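I gave up kitchen roll in September and I've become a bit of a bore about it. Sorry! But we were getting through 68 rolls a year in our house (I kept the receipts, I'm that person now) and most of it went on mopping up tea.

Cloths are just better. They soak up more, they don't go to bits on a wet worktop, and you can bung them in with the towels. My friend Yasaman Kiani swears by old T-shirts cut into squares, which is cheaper still, though I find they smear on glass.

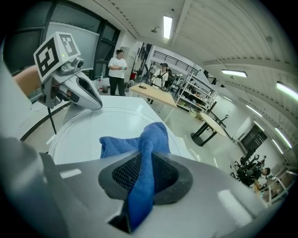

*A blue microfibre cloth, bunched up.*

My one grumble is the price. The shop near me wanted 200 pence for a single cloth, in a cardboard sleeve, with a little leaf printed on it! Buy the plain ones in a big bag, skip the fabric softener (it ruins them) and keep a separate colour for the loo, please.

We still have one roll under the sink for when the cat's been sick. I'm keen, but I'm not a saint, and some things I'd like to put straight in the bin.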